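Restaurant ratings for Bellurthorpe and Carnberg, one CSV, 751 rows. Last touched Saturday, October 19, 2019.

## What it claims to be

Each row is a restaurant with a score out of 40, as printed in the Brannigan dining guide. The guide calls these "diner scores." I have my doubts. The form let you vote as often as you liked, and more than 12 places in Carnberg got a perfect score in the same week of September.
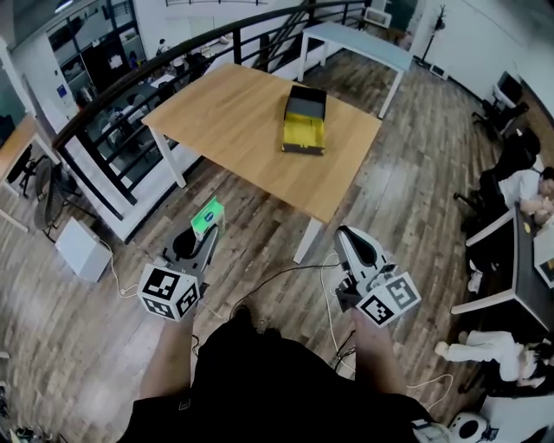 I left those rows in. If you drop them, say so, because the Carnberg average falls a long way and people will ask.

## Columns

- `name` - as printed, typos included
- `town` - Bellurthorpe or Carnberg
- `cuisine` - picked by the restaurant, so "fusion" means whatever they want it to mean
- `score` - see above
- `votes` - blank for most of Carnberg. Brannigan never answered my emails on this
- `price` - 1 to 4, and I can't find a rule behind it. A noodle counter and a steakhouse both get a 2
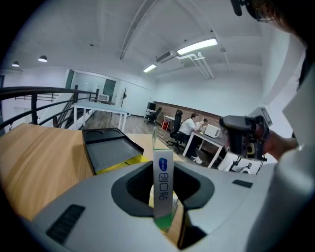
- `lellar_id` - match to the Lellar listings, done by name and street. Chains with two branches on one street are a coin flip

## Known problems

Takeout-only kitchens are mostly missing. Closed places are still in there, some with scores that went up after they shut. Dim sum spots are filed under "Chinese," "brunch" or "other" depending on who typed it in.

## Should you use it?

For practice with messy joins, sure. For picking dinner, I wouldn't. Please don't write "the best dumplings in Bellurthorpe, according to data" - it's a popularity form with no limit on votes.

Fixes welcome as pull requests. Include a source other than the restaurant's own website.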